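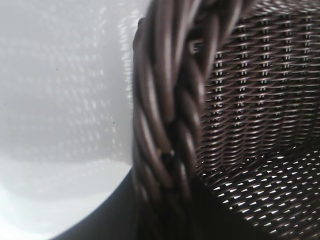

*A braided rim, close up.*

# About Cenia

Hi, and welcome! I run Cenia, a small baking school in Burkthorpe, and I've been teaching people to make bread here for seven years. I started with one secondhand oven and a waiting list made up entirely of my neighbors (they still get first pick of the October classes, by the way).

We teach plain, everyday bread. Sandwich loaves, rye, flatbreads, and the seeded rolls that people keep writing to me about. No experience needed - plenty of our students have never opened a packet of yeast before they walk in, and they go home with two loaves and flour in their hair.

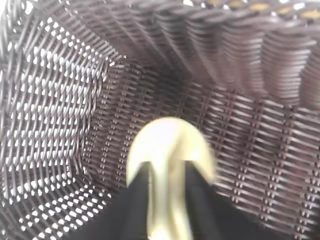 *Inside a dark wicker basket, with light coming through the weave.*

## How the classes run

A beginner day starts at nine and ends when the last loaf is cool enough to slice. You'll get your own spot to work, an apron, and lunch, which is soup and whatever we baked the day before. Bring a box with a lid, because you'll be carrying a lot home!

Our flour comes from the mill at Keogh, and I buy it 755 pounds at a time now. It smells wonderful and it drinks more water than the supermarket kind, so don't panic if your dough feels sticky at first. Mine still does.
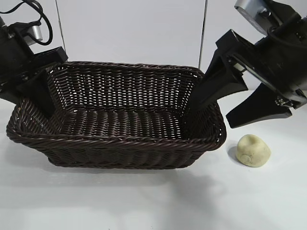
*Wicker basket on a white tabletop.*

## The Nistavero evenings

Nistavero is our evening club for people who've done the beginner day and want more. We bake one thing, slowly, and talk a lot. Nearly 400 people have come through it so far, and the recipe binder has gotten so fat I've had to split it in two.

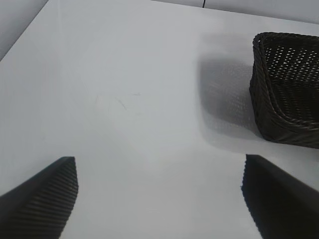 Shaping is the part everyone worries about, and it's my favorite thing to teach. You need far less flour on the surface than you'd think. Give me a broad, smooth white tabletop like that one and I'm happy all afternoon - a little drag under the dough helps you pull it tight. We do it over and over until your hands get it.

Want to come? New dates go up on the classes page each month, and gift cards work for everything.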